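Ticket 2181 – Fedico Expenses: meal claims rejected at the approval stage
Status: Resolved
Product: Fedico Expenses, web version
Site: Rurnumham office
Handled by: Tavion Obi

Reported problem

Since the August update, staff at Rurnumham can fill in a meal claim and attach a receipt, but the claim comes back with "Total does not match lines". Travel and mileage claims go through as normal. The site had 33 claims stuck when the ticket was opened.
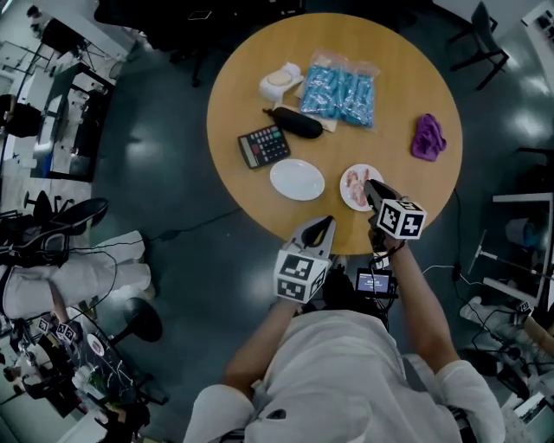 Reading time: 2 minutes

First checks

Asked the office manager to send one of the rejected claims with the receipt. Three lines, one total, all typed in correctly. Added it up by hand and on a calculator and got the same figure as the receipt both times. The error is still shown if the claim is deleted and typed in again from scratch.

Tried the same claim on a test account at head office. It was accepted. Tried it again with the test account moved to the Rurnumham cost centre and it was rejected, so the fault follows the cost centre and has nothing to do with the browser or the user.

Cleared the form cache anyway, as the supplier always asks for this first. No change.

Second round

Compared the settings for Rurnumham with those for the Pollock Street office, which has had no trouble. Two differences:

Rounding was set to "per line" at Rurnumham and "on total" at Pollock Street.
The service charge field was switched on at Rurnumham but hidden from the form.

Changed the rounding to "on total" and sent the claim again. Still rejected. Put it back to how it was so as not to change two things at once.

Then made the service charge field visible. It had a default value of 2 per cent in it, which was being added to the lines but not to the total. Staff had no way of seeing it or taking it out. Set the default to zero and the claim went through first time.
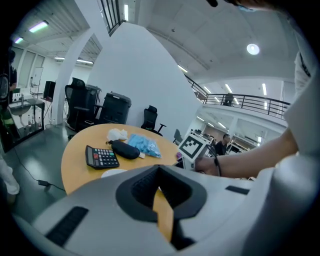 Calculator and glasses case on the table.

Cause

The update copied the service charge default from the Trimudon template, which the site used before it moved to its own cost centre. Trimudon claims have a charge line on the printed form, so the mismatch would not have come up there.

Fix applied

Service charge default set to zero for Rurnumham. Field left visible for now.
Rounding changed to "on total" after all, to match the other offices. Tested again afterwards with no errors.
Stuck claims sent back through in one batch. All but one were accepted. The last had a real typing mistake in it – the tip had been entered twice – and has gone back to the claimant.

Still to do

Roughly 190 older claims were approved before the update and should not be affected, but finance want a spot check before the month is closed. Raised as a separate request.

Supplier told about the template problem. They have asked for the settings export, sent at 3.40 pm.

Ticket closed with the office manager's agreement. Please reopen it if the same message comes up on any new claim.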